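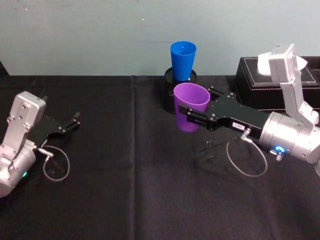

Ecaterina Ursu
Are you resetting the cups between rollouts, or letting the policy run on from wherever the last one ended? The numbers can't be compared until that is stated.

Lucian Bălan
Reset every time. Full setup: imitation policy on two arms, trained on 100 teleoperated demos, evaluated over 30 rollouts. Purple cup is picked by the right arm, blue cup stays in the round stand. With action chunks of 20 steps success is fine. With longer chunks the gripper closes early and tips the cup. Paper I'm following (the Skavton one) reports the opposite trend. What should I check first?

Vasilică Anghel
More data. We used 700 demos and never saw this.

Alina Jitaru
More demos may hide it but won't explain it. Check these in order:
1. Timestamps. If the camera stream lags the joint stream, the error grows with chunk length.
2. Gripper channel. Normalize it separately from the joints. A near-binary signal scaled with the rest gets smeared, and the close command drifts forward.
3. Replay one demo open loop. If the replay also closes early, the fault is in logging and the policy is fine.
Also report failures by phase (reach, close, lift). A single success rate over 30 rollouts is too coarse to rank chunk lengths.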